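Call for participants: home gripper build, Stekbridge workshop

Posted 1/24/22 by Umut Akyol

We are looking for four people to join our small build group in Stekbridge. The project is called Binine. We make hand-held grippers with two fingers and use them in ordinary rooms at home, on ordinary things such as towels, pillows and bedding. Later, a robot arm should learn the same work from these recordings. For the moment there is no arm, only our own hands and a lot of screws.

I began this in my apartment two winters ago. Now we share a bench in the Guston workshop, second door after the bicycle stand. Ertuğrul Gündoğdu takes care of the electronics and I do the printed parts and most of the sewing of test cloths — I was a tailor before, so this part I enjoy very much.

Cloth is our main subject for the next months. A hard box has one shape, but a towel has a new shape each time you touch it, and the fingers must take it by a thin edge without pulling the rest down. We practice this in a bedroom, between the furniture and the decorations, with everything left where it normally stands.

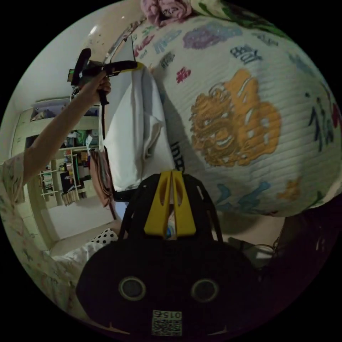 Ertuğrul Gündoğdu: I would add for the applicants that the towel is harder than it looks. Please don't come only for the soldering. Half of the evening you will hold the gripper over a bed and your wrist will know it the next day. If you have a problem with the shoulder or the wrist, write it to us and we give you bench work.

What you would do

You would assemble one gripper from our parts, with help, and then use it in your own home or in ours. Each person makes 500 short recordings until the end of February. After this we look at them together and decide which finger shape we keep. There are more than 400 recordings from last year already, but many of them are with the old fingers and we can't mix them.

The second task is pillows. They are heavy at one end and empty at the other, and the corner likes to slip out from between the fingers. We want people who have the patience to repeat the same movement and to write down what went wrong.

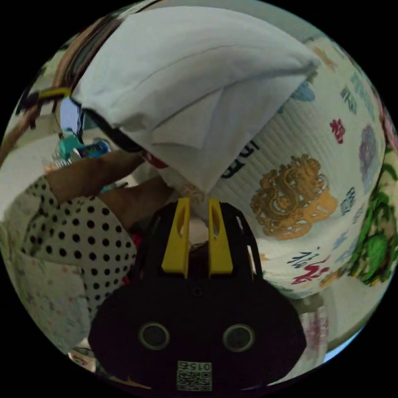
Pillow work on the bed, yellow fingers, gripper 0156.

Who can apply

You don't need a diploma. You should be able to use a screwdriver and a soldering iron, or be willing to learn it in the first two meetings. Drawing parts on the computer is a plus. Please be 18 or older. We speak English and Turkish at the bench, with mistakes in both.

What you get

The parts are paid from our Alipour fund, and you keep your gripper when the work is finished. We can't pay a salary. Bus tickets to the workshop we give back in cash, please keep them.

How to apply

Leave a letter in the Binine box at the Guston workshop, or speak to one of us at the bench in the evening. Half a page is enough. Tell us what you have built or repaired, even if it was only a lamp, and which evenings you are free in February. A photo of something you made is welcome but not necessary.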